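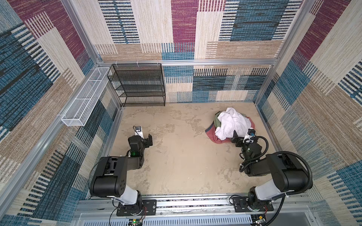 We need 300 laundry demos for Toma by July. I have 84. The white garment on top of the heap is the slow part.
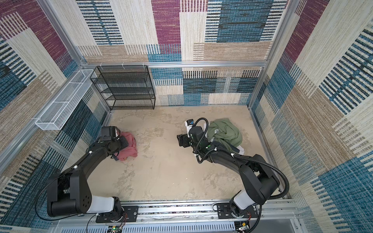
Ilze throws out any take where I pause too long. She dropped 27 last week, and I redid them after lunch.

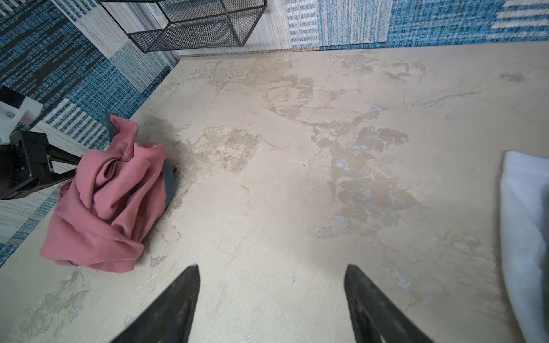 I also log the failed grasps now, in their own folder.

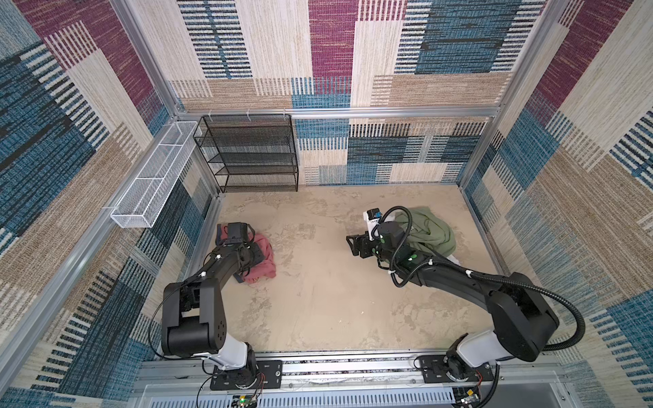
More when I pass 100.

Print | E-mail this post

Comments

Rūta K.: Do you reshuffle the pile every time?

Marc: Same problem here with pauses.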